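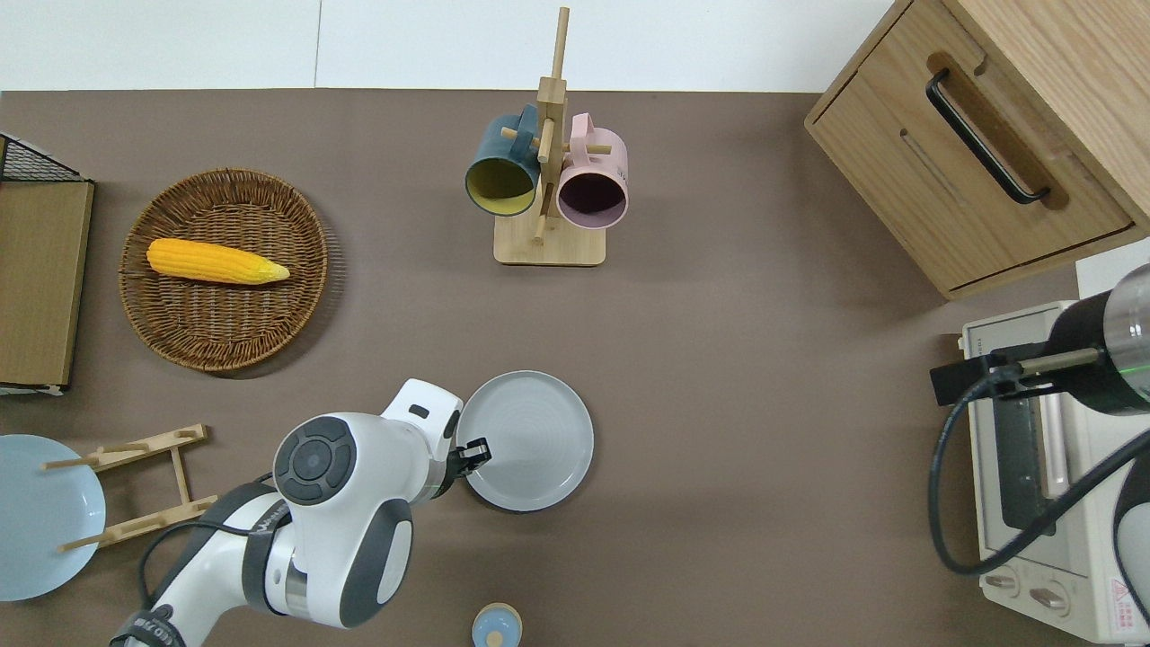
浅灰色圆盘、编织篮、木制杯架与小烤箱。

台面上的木架：盘、杯与小烤箱的摆放问题

小户型厨房的台面通常承担三类任务：备餐、加热、沥干。三类任务对表面的要求不同。备餐需要连续的平面，加热需要散热间隙和开门空间，沥干需要通风和排水。当台面长度不足时，最先被压缩的一般是沥干区，其次是烤箱门前的空地，而杯子往往散放在剩余的角落里。

Flistance工作室过去几年做的大部分项目都属于这一类。工作室的Pentti Tuominen主要负责厨房布置，他的工作方法比较枯燥：先把住户每天拿取的器皿逐件列出，再按拿取次数排序，最后才讨论柜体。在他的表格里，盘子和杯子几乎总是排在最前面，锅具的位置反而靠后。他的解释是，一口锅一天用一到两次，一只杯子一天可能离开又回到原位许多次，每次往返都要经过台面上的其他东西。

本文讨论的范围限于放在台面上的物件，即沥碟架、杯架、小型烤箱和浅筐。吊柜、水槽和嵌入式电器另有文章涉及，此处不展开。

盘子为什么要立着放

芬兰住宅习惯在水槽上方设沥碟柜，柜底敞开，盘子洗完直接插入，水滴回水槽。这种做法在整体橱柜里很成熟，但在租住的小厨房中常常不具备安装条件，于是沥干功能只能下移到台面，由独立的木架或金属架承担。

盘子平放时，底圈与台面之间形成一个封闭的浅腔。残留水分留在腔内，蒸发缓慢，多只叠放时更明显。立放之后，盘面两侧都暴露在空气中，水沿盘沿向下汇集，接触面缩小到盘沿与木条相交的几个点。从干燥速度考虑，立放占优；从占地考虑，少量盘子立放与平叠差别不大，数量增加后平叠更省地方。

因此沥碟架的合理容量应当按一餐的用量计算。把全部盘子长期存放在沥碟架上，会使架子既不能沥干，也不能充分收纳。Drakano的木制沥碟架在设计阶段采用过两种间距，一种为25毫米，一种为50毫米。前者适合平盘，后者适合带深度的汤盘和饭碗。负责结构的Gerrit Kramer提到，25毫米的间距在试用中引起过不少抱怨，原因在于住户会把边沿较高的盘子硬塞进去，盘沿与相邻的木销发生摩擦，取出时整只架子跟着移动。最终量产的款式把两种间距放在同一只架子上，窄距在一侧，宽距在另一侧。

盘沿的形状也值得注意。沿口上翘的盘子在立放时，重心偏向盘底一侧，会自然朝盘底方向倾斜，靠在后面的木销上。平沿的盘子重心更接近盘面的中线，倾斜方向不确定，容易在取放相邻盘子时倒向另一边。解决办法是让所有盘子朝同一方向插入，并从后往前放。取用时顺序相反，从前往后取。这一条在说明书里只占一行，实际遵守的住户不多。

木条的走向同样影响使用。底部木条如果与盘面平行，水会沿着木条滞留；如果与盘面垂直，接触点较少，滴落较快。倾斜木条介于两者之间，主要作用是给盘子一个固定的后仰角度。后仰角度过大时，前后两只盘子的上沿会互相遮挡，表面看起来整齐，中间的空气流动却变差。

架子下面是否需要接水盘，各家做法不一。Tuominen倾向于不用固定接水盘，改用可以拿起来拧干的吸水垫。他的理由是接水盘里的水很少被及时倒掉，木架的脚长期浸泡，端面吸水后发黑，胶合处随之松动。吸水垫会变湿，变湿之后住户会注意到它。

杯架的重心
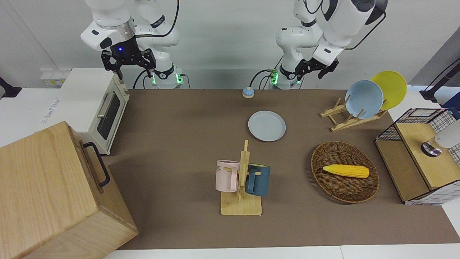

摄影：Vilja Vainio／Flistance

杯架的结构很简单：一块底板，一根立柱，若干横向或斜向的短销。问题大多出在底板与立柱的比例上。底板过小，单侧挂两只厚壁马克杯就可能倾倒；底板过大，占去的台面与直接摆放杯子相差无几，立柱便失去了意义。

Pillarix是一个专门针对立柱式杯架的小型开发项目，由Hertta Oksanen主持。项目的测试方式是只在一侧挂杯，另一侧全部空置，然后在最高的短销上继续加载，记录底板开始抬起时的重量。她认为对称挂杯的测试没有参考价值，因为日常使用中杯架很少处于对称状态。早晨有人取走两只杯子，通常取的是同一侧，也就是离手最近的那一侧。

矩形底板与圆形底板的表现有差异。矩形底板沿长边方向稳定，沿短边方向较弱，所以短销应尽量沿长边方向伸出。圆形底板各方向一致，但在同样的占地宽度下，四角的支撑面积被削去了。Pillarix最后选用了矩形，并在底面加了四个薄的软木脚，使底板与台面之间留有通风间隙。

短销的长度和倾角决定杯子会不会滑脱。完全水平的短销加工方便，但杯柄受到碰撞时容易向外移动。略微上翘的短销能够把杯柄留在根部，代价是取杯时需要先抬后拉，动作多出一步。对成年人来说差别很小，对孩子来说，上翘的短销更难使用，尤其当杯架放在台面深处时。

杯柄的内径是另一个限制条件。宽大的杯柄可以轻松套入，但杯身会因为间隙过大而绕短销转动，杯口朝向不稳定。狭窄的杯柄方向稳定，却要求短销足够细。短销直径过小，木材强度不够，常见的断裂位置在短销与立柱的接合处。山毛榉和白蜡木在这里比松木可靠，价格也更高。Oksanen把断裂的样品都留了下来，放在工作台下面的一个抽屉里，大多数断口沿着木纹斜向延伸，说明短销的下料方向与木纹没有对齐。

杯子挂起之后杯口的朝向与卫生有关。杯口略向下，残水能够流出，灰尘不易落入。杯口朝上或接近水平时，杯底会积下一小圈水。刚洗完的杯子挂上去会滴水，因此杯架最好与沥碟架相邻，共用一块吸水垫，或者先在沥碟架边上停留一段时间再挂。后一种做法多一次搬动，实际执行率不高。

烤箱前方的空地

台面型小烤箱的尺寸在产品页上通常只给出机身的宽、深、高，开门后的深度需要自己测量。下翻式箱门打开后会占用前方一整条台面，这条台面在关门时看起来是空的，于是很容易被盘子、杯架或调料占据。

常见的处理有两种。第一种是让烤箱正对操作者，箱门向台沿打开。优点是拿取方向直接，缺点是台面较浅时箱门会伸出台沿，人站得过近容易碰到。第二种是把烤箱转过来，放在台面一端，箱门朝向台面中部。这样箱门落在台面范围之内，取出的烤盘可以直接平移到中间的空位，但中间必须始终保留一块不放东西的区域。

Tuominen在Pelkonen公寓楼的改造中多次采用第二种方式。那里的厨房台面呈一字形，一端靠墙，烤箱放在尽头，门朝中间。他要求在箱门展开的范围内不放任何直立的物件，平放的盘子可以暂时停留，因为箱门打开前只需一只手就能把它移走。杯架和沥碟架则不行，移动时需要双手，并且上面挂着或插着易碎的东西。

温度方面也有限制。许多小烤箱的最高设定为232摄氏度，对应华氏450度的刻度。在这一设定下长时间工作，机身顶部和侧板都会升温，木制器具不宜紧靠。厂家说明书中的散热间隙各不相同，应以具体型号为准。顶部平整的烤箱很容易被当作置物面使用，面包板、隔热手套、纸巾都可能出现在上面。纸巾属于可燃物，任何情况下都不应放在工作中的烤箱顶部。

电源线的走向需要在摆放之前决定。烤箱功率较大，应直接接入墙面插座，并核对线路容量。线材不应从沥碟架下方或后方经过，也不应与机身发热部位接触。如果插座只在台面的一端，烤箱就应当放在那一端，沥干区放到另一端，二者之间留作备餐。这个顺序看似随意，实际由插座和水源的位置共同决定，住户能够选择的余地不大。

木箱和收纳柜放在烤箱旁边时，还要核对把手的方向。凸出的金属把手会占用一段水平距离，抽屉拉开时又占用更多。烤箱门与抽屉如果朝向同一块空地，两者不能同时打开。这不构成严重问题，但在取烤盘的过程中需要临时拿隔热垫时，会显得不方便。隔热垫应当放在不必拉抽屉的地方，例如挂在侧面的钩子上。

中间留多少

沥干区和加热区分置两端之后，中间的空地就成了唯一的备餐面。它的宽度不能按砧板计算，应当按砧板加一只盘子计算。切好的东西需要有去处，如果盘子只能放在砧板上方或台面边缘，切菜的动作会被反复打断。 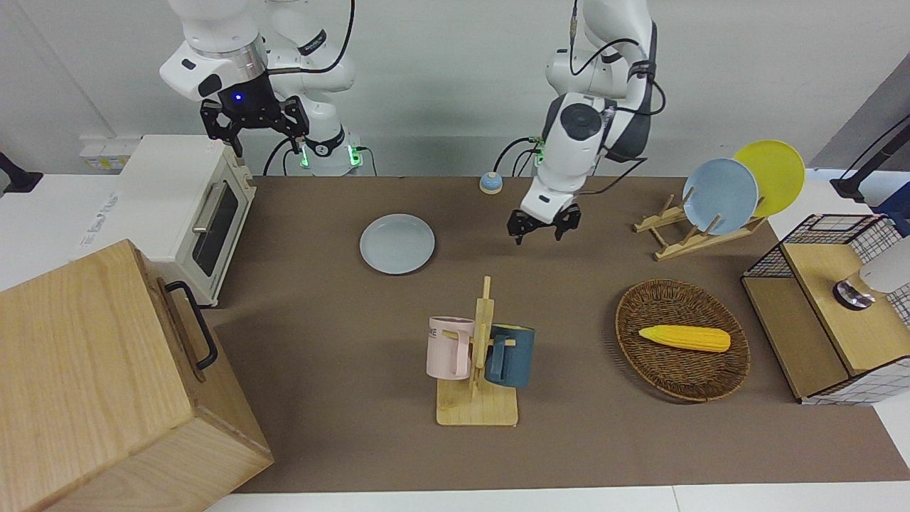
台面过浅时，盘子可以放在砧板后方，靠近墙的一侧。这种布置要求墙边没有其他高物，手臂越过砧板时才不会碰到东西。小件可以贴墙放，前提是高度低于前臂抬起的高度，计时器、盐罐、小铃一类都符合条件。较高的物件应当移向两侧。

杯架放在中部靠前的位置有一个明显的好处，即从任何一侧伸手都能取到杯子。坏处同样明显，它把备餐面分成了两半。Tuominen与Oksanen在这一点上意见不同。Tuominen主张杯架靠边，Oksanen则认为杯架应当放在使用者面前，饮水和冲咖啡的次数远多于切菜的次数，备餐时把杯架推到一旁即可。为了支持这种用法，Pillarix的底板边缘做了倒角，手指可以从下方伸入，把整只架子提起来移动。

Flistance在几户人家里做过一段时间的观察，住户把台面上每件东西的位置记在一张平面图上，早晚各记一次。参与整理记录的Teemu Kuusisto发现，位置最稳定的是烤箱和木箱，它们几乎不动；最不稳定的是单只的平盘，它可能出现在台面上任何一处，包括沥碟架旁边、砧板一侧和墙边。盘子从架上取出之后，如果没有立即使用，往往就平放在最近的空处。

这一结果改变了工作室的一个习惯。过去的布置图里不标注单只盘子，现在会在图上画出一个圆，直径与住户最常用的盘子相同，作为盘子的临时停放位置。这个圆不得与烤箱门的展开范围重叠超过一半，也不得压在台沿上。画出这个圆之后，剩余空间常常比住户预想的小，有些家庭因此决定撤掉一件台面上的东西，多数撤掉的是很少使用的小电器。

浅筐与食材

水果和带皮的蔬菜适合放在编织筐里，空气可以从侧面和底部通过。筐的深度不宜过大，堆放两层以上时，底层不容易看到，也不容易检查。玉米、洋葱、土豆的存放条件并不相同：玉米采下后糖分持续转化，常温存放时间短，准备当天煮的可以留在筐里，其余应冷藏；洋葱和土豆需要避光，并且最好分开。因此台面上的浅筐宜作为当天食材的暂存处，储藏功能交给柜子。

筐的位置应避开沥碟架的滴水范围。天然纤维反复受潮后会变形、发霉，底部编织密集的地方干得最慢。清洁时用刷子去掉缝隙中的碎屑，再以拧干的布擦拭，置于通风处晾干，不宜长时间浸泡。部分编织筐表面有清漆，清漆剥落后应停止直接盛放去皮的食物。

圆筐放在台面角落时，筐壁与墙面之间会留下不规则的空隙，碎屑容易落在其中。方筐贴合角落，但拿取时手指需要从正面伸入。两者在占地上差别不大，可以按手边已有的来用。

木器的维护

木制沥碟架与杯架的维护条件接近，可以一起处理。日常使用后擦去明水，隔一段时间将架子翻过来晾底面。端面是吸水最快的部位，也就是木条被横向切断之后露出的截面，上油时应优先涂端面，并多涂一遍。适用的油有矿物油和可与食品接触的硬蜡油，普通食用植物油会逐渐氧化发黏，不建议使用。

短销松动后，可以取出，清理旧胶，重新以耐水木工胶粘合。胶干之前不要挂杯。沥碟架的木销若出现毛刺，应沿木纹方向轻磨，磨完补油。木销之间的距离在多次受潮后可能略有变化，盘子插入时如果出现明显阻力，应检查销孔周围是否开裂。

颜色变化属于正常现象。浅色木材在靠窗一侧会先变深，长期压着吸水垫的部分则偏灰。Kramer的建议是每到十二月把架子前后调换一次方向，使两侧的光照大致均衡。他自己用的那只架子一直没有调换过，靠窗的一侧已经接近蜂蜜色，靠墙的一侧还保留着刚出厂时的浅黄。

撰文：Hertta Oksanen、Teemu Kuusisto
编辑：Vilja Vainio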